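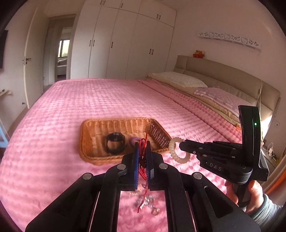

Red braided cord bracelet and wicker basket

Lurberg Romance Readers' Circle
Minutes, 2026-05-23

1. Minutes of the previous meeting agreed.
2. Tivden trilogy, book two. Scores collected; 15 members voted. Pacing of the middle chapters judged slow. Epilogue to be discussed separately.
3. Stock. Lapointe paperbacks: 120 held, 93 catalogued. Remainder carried over.
4. Next title: the Zakance novella, 190 pages. Large print copy to be requested.
5. Next meeting: September.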